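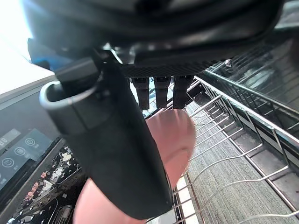
Black cylinder, pink item behind.

27/12/2019
Workshop notebook, order handling review, Leneck account

The purpose of this entry is to record the state of the order review before the year-end close. The walk-through of the Lustico order desk was completed this morning. One order was followed on foot from the first call to the final invoice, and every desk it crossed was noted on the wall chart.

The order passed through 6 desks. At two of them it was retyped in full from a printed sheet. The credit desk holds any order above 2,000 dollars for a second check, and the rule is applied to long-standing customers in the same manner as to new ones. The clerks were not able to say when the rule was written. The sales office believes it was lifted; the credit desk has no record of that. A copy of the current policy has been requested.

Customer calls were reviewed next. The Leneck office keeps a log by hand, and 200 entries were read and sorted by reason for the call. The largest group consists of customers asking where their order is. The second consists of customers who were given a ship date by sales and a different one by the warehouse. Billing complaints form a smaller group than expected and should be sorted again by a second reader, as the handwriting in the log is poor in places.
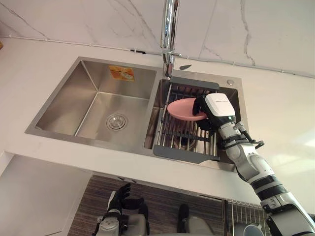
Double sink, pink plate on the rack.

The Tamiru file was loaded for comparison. It holds 1,000 closed orders, but the column for promised date is blank wherever the order was entered by fax. These lines have been set aside and are not to be counted as late. Colleagues using the file should work from the second tab only. The first tab still carries the old customer codes.

On the matter of a single contact for each customer, the group did not reach agreement. Sales prefers to keep the contact. The warehouse asks that ship dates come from its own desk. 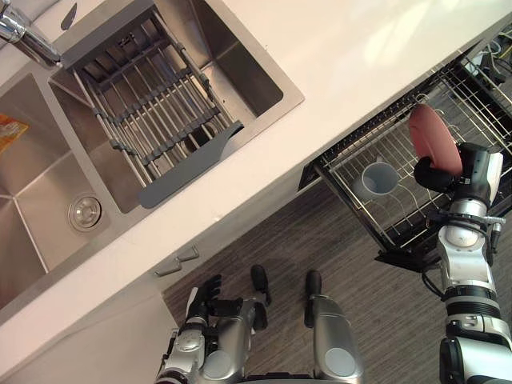 A trial was proposed in place of further discussion: the Hamen accounts would be given one named contact through the end of February, with all other accounts left as they are. The contact would be allowed to quote a ship date only after checking the warehouse sheet for that day.

Open items: credit policy copy; second reading of the call log; corrected codes for the first tab; written approval for the Hamen trial. The wall chart is to stay up until the credit desk has marked its corrections on it.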